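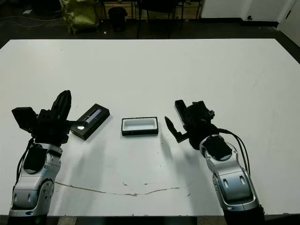

Head view, with the closed case on the left and the open tray beside the right gripper.

Subject: Re: [bakilana-users] masking the background in wrist views

Hello Lotte, hello all,

On Monday Lotte Van Rooij wrote:
> In your notes you say that the wrist views were masked above the
> table edge before training, but the head view was not. Why treat
> them differently? And did you compare with no mask at all?

Yes, we compared. We trained the same policy two times on the same 2,321 episodes, one time with the raw wrist views and one time with everything beyond the far table edge painted in flat gray. Then we ran 92 trials with each policy on the two-box task. I count a trial as good only if the object lies inside the recess of the tray and the gripper is open again.

The masked policy failed in 23 trials. The raw one failed more often, and mostly in the same manner: the arm went to the correct box but stopped too high above it. I will send the full table when Jeptoo has checked the labels of the failures.

About the head view. From there the table fills most of the image, so we expected little profit from a mask, and we did not want to add one more step which can go wrong. At the wrist it is different. When the gripper points forward over the table, the upper third is the room, with chairs, desk, crates and sometimes a person, and only the part below it says something about the task. 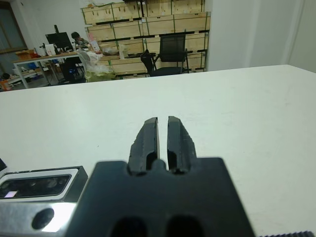
Wafula Okoth objected on our internal list that a fixed mask hides the problem instead of solving it, and that the policy should see many rooms in training. I agree in part. But we have only one room for now, and random crops from other rooms gave us strange edges near the fingertips -- maybe our blending was poor.

One warning if you try it: the mask follows the arm pose, so calibrate the wrist camera again after each time you loosen its bracket. We lost a day with this.

Lotte, could you run the raw version on your Ullora setup? I can share the weights.

Best regards,
Nassoro Muriithi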